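October update on Gudia, for Zorica Hodžić at Proltine

Hi Zorica! It's been a busy stretch, so I'll start with the good part: remote control in the simulated kitchens finally feels comfortable. Loan rewrote the way the hand controller talks to the sim, and the lag that made us all a bit seasick is mostly gone. We've saved 552 demonstrations so far (I was hoping for more, but see below).

I did a lot of the driving myself this month, mainly in the navy kitchen, the one with the big blue cabinet next to the window.
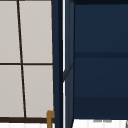

Training new people goes faster than I'd planned. Azra and Kastriot both started from zero, and after some 10 practice runs each they were steering smoothly enough that we kept what they recorded. Kastriot still rushes his grasps - we've talked about it! - and Azra likes to pause before every move, so I trim her runs a little before they go in.

The sink tasks are slower. There's a lot of clutter on the marble counter, with a plate over on the left and a wooden rod lying across the back corner of the sink, and it's hard to judge depth when you're steering through a flat screen. Loan wants to try a headset.

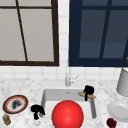 Page last changed: October, 4:13 pm

We threw out 13 sink runs over that depth problem, and I'd like to redo them before we train again. Could we move seven hours of Loan's time over from the Dritico work? If you're fine with that, I'll change the plan and send you the new hours.

Amra Dervishi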